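# Stiltico bathroom build: FAQ

Maintained by Arturo Rinaldi and Catinca Bratu. Questions that keep coming up in the workshop channel are collected on this page. Wiring and power are covered in the bench notes.

### What is Stiltico?

A task build on a gray two-armed humanoid, run out of the Daltora shared workshop. The current task is toilet cleaning: pick up a brush, brush the bowl, return the brush. We started on it in February.

### Which arm does what?

The right arm holds the brush. The left arm is free during pickup and is used for bracing later in the cycle. Swapping sides is possible in the config (`brush_side`), but the container then has to move too, and the pickup poses must be recorded again.

### Where does the gripper take hold of the brush?

On the handle, with the brush still in the container. A grip too high on the handle leaves no room for the wrist to turn over the rim.
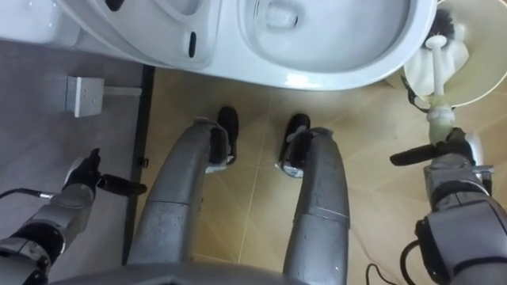 *Brush in the container, gripped by the right arm. Feet at the base of the toilet.*

### Can I use a different brush?

Yes. Measure the handle diameter and set it in `tool.yaml`. Very flexible handles give poor results, as the controller assumes a rigid tool. Fiorella Parisi keeps a list of brushes that have been tried.

### Why brace with the left hand?

Reaching over the rim shifts the load forward and to the right. With the left hand flat on the tank, the balance controller has a third contact to work with. Contact force is limited to 12 N by default. Raise it only if the tank is firmly mounted.

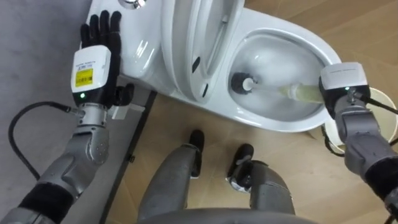
The seat and lid must be up before the brushing phase is called. The software does not check this. A lid that drops during a stroke will trigger a wrist fault, and the arm will hold position until it is cleared by hand.

### How long is the stroke program?

Eight strokes against the inner wall, then one pass near the drain. The recorded trajectory has 1675 waypoints. Anything shorter came out jerky at the wrist.

### How should the cables be routed?

Leave slack at both wrists and keep loops clear of the feet. Check again after any change in stance.

### The robot stops before it reaches the bowl. What should I check?

1. Foot position. Both feet should be close to the base.
2. The joint limit file. Version 9 or later is required.
3. The tool offset. A stale offset from another brush is the usual cause.

### Is Jellgate required?

Only for logging. Without it the task runs normally and writes to a local file.

### Who do I ask about access?

Benedetta Tedesco handles bench bookings. Stance and balance questions go to Osvaldo Fontana.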